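Zosel Build: Frequently Asked Questions

Zosel is a laundry-tidying project run out of the Indorance shared workshop. It uses a two-armed, two-legged robot with articulated hands, and the goal is to get loose clothes off the furniture and into a basket. These are the questions that come in most often through the build log.

Did you build the whole robot?

No. The body, arms and hands came as a used platform, already assembled. Our part is the wrist modules, the cabling, the control software and the test routine. If you are starting from bare motors, the Ollero build log is a better place to begin.

What does a normal test run consist of?

Clothes go on a piece of furniture in a heap, the basket goes on the floor in front of it, and the robot is asked to move the clothes from one to the other. We use white cloths and one black garment. The white pieces hide each other's edges, and the black one shows us quickly whether the exposure is set wrong. A run is stopped after 15 minutes whether or not the furniture is clear.

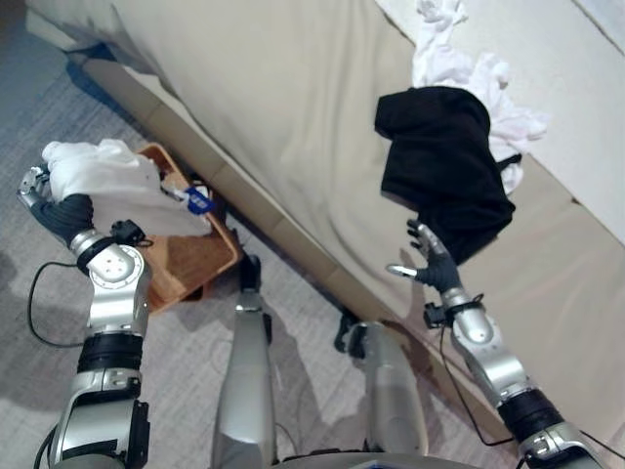 Runs are logged by furniture type, so sofa results and bed results are never averaged together. The two heights call for different elbow angles, and an early version of our log mixed them up, which cost us most of October.

Why a wicker basket and not a plastic bin?

We had one. It also has enough texture for the depth estimate to hold up. A smooth white bin gave us a lot of missing points along the rim. The drawback is that wicker snags knits, so sweaters are left out for now.

What is mounted on the wrists?

A small black module on each wrist, with one thin black cable running from it. The clamp is printed in two halves and closes with four screws. Print it with the split line facing the bed and use at least 5 walls. With fewer walls the clamp creeps, and the module turns a few degrees over an afternoon.

Why are the cables left in loose loops?

The wrist needs the slack. Our first harness was tied down along the forearm and pulled out of its connector whenever the hand rolled inward. A loop can catch on things, so check it before every run, with the hand both open and closed. Do not try to turn the wrist through a full 360 degrees. The software limit is set well short of that and should stay there.

How does it decide which piece to pick up?

It looks for the highest fold in the heap and closes the fingers on it. There is no garment recognition in the current version. If two pieces are tangled, they may both come up. We count that as one pick and write it down as a double.

Which hand does the picking?

Either one. The planner chooses by distance and by where the basket is. While one hand is working, the other is kept open and clear of the heap.

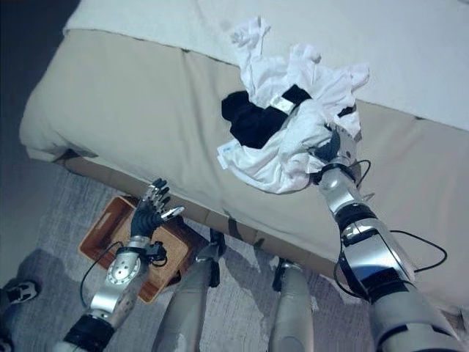
Beds are harder than sofas in our setup. A thick comforter gives way under the fingers, so the contact reading rises slowly and the hand tends to close late. Lowering the approach speed helped more than anything we changed in the grip itself. On a sofa cushion you can leave the speed at its default.

Does it fold?

No. Folding is a separate job and is not planned for this build.

Can it walk to the next room?

We do not use the walking functions during laundry tests. The robot is put in position by hand, and the legs hold a fixed pose until the run is over.

What software do I need?

The motion side runs on our branch of Sowah, version 16 or later. Earlier versions load but ignore the wrist limits, so please do not use them with hardware attached. The calibration script is in the same repository. Run it again any time a wrist module has been taken off.

Will care labels and tags cause trouble?

Sometimes. A stiff tag can look like a raised edge, and the hand may try to pinch it. There is a minimum patch size in the settings file that filters most of these out. Raise it a little at a time, or small items such as socks will be skipped too.

Can I come and see it?

Yes, the workshop is open on Sunday afternoons. Please stay outside the taped area while the arms are powered. The stop button is on the bench by the door, and we show every visitor where it is.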